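Paver patio: polymeric sand or just regular joint sand?
Lemonside Home & Yard Forum > Outdoor Projects

saltine_steps
3 July 2024
Redoing the patio behind our place. Big square concrete pavers, laid by the previous owner, joints are mostly dirt and ants now. Plan was to blow everything out and sweep in polymeric sand. Guy at the Vurnton yard says dont bother, plain sand is fine and I'll thank him later. Bag price is not even close. 30 bucks vs. pocket change. Anybody done both?

gravelgus
Done both. Poly every time. Plain sand washed out of mine the first winter and I was sweeping it off the lawn. Get the joints bone dry before you start, blow off the dust, mist it, don't hose it. Haze is almost always leftover dust plus too much water.

mortarandpestle
Disagree. Poly is great until one paver sinks and you have to get it up again. Then you're chipping. Plain sand, top up in November, takes me 15 minutes and a broom. I've got maybe the world's most boring patio and it's fine.

gravelgus
If pavers are sinking thats a base problem not a sand problem.

mortarandpestle
Sure. And how many people here have a perfect base?

saltine_steps
Not me, I can tell you that. Two by the back door rock when you step on them. Joints are pretty thin too, if that matters. Maybe a pencil wide in the good spots.

tilda_out_back
Thin joints matter a lot!! Check the bag, most of them list a min and max width. Also depth. If you only get the top half inch cleaned out the new stuff has nothing to hold on to and pops out in strips. Ask me how I know.

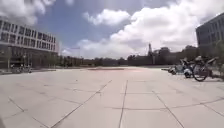

Layout is the other thing while you have them up. Ours was running bond before and I switched to a plain grid, took forever, every joint has to line up or your eye goes right to it. Worth snapping chalk lines both ways. On a really big area like that plaza you get long dark lines running off into the distance and it looks great, with the slabs all weathered into slightly different grays. On a 12 foot patio one crooked row just looks like a mistake. Ours has one. Behind the grill now.

dusty_ledger
Cost check for whoever is pricing this. We paid 869 total, that was poly sand, a rented compactor, new edging and bedding sand. The edging was the part I hadn't budgeted for. Without edging the outside row creeps and then all your joints open up no matter what you put in them.

mortarandpestle
869 to fix some ants lol

dusty_ledger
It was a full relay. Read the post.

gravelgus
Edging yes. Agree on edging. Also fix the two rockers first, lift, add bedding, tamp, level, THEN sand.

porchlight93
Careful with a compactor on big slabs. Put a pad under the plate or use a rubber mallet. I cracked one corner to corner and they don't make that size any more.

tilda_out_back
Oof yes. Measure yours before you break one.

saltine_steps
Ok so. Fixing the rockers first, edging on the open side, and I think I'm going plain sand this year to see if anything else moves. Poly next summer if it all stays put. Sorry gus

gravelgus
Your patio. Buy a good broom.

mortarandpestle
Correct choice. What are you doing about the ants tho

saltine_steps
No idea. New thread probably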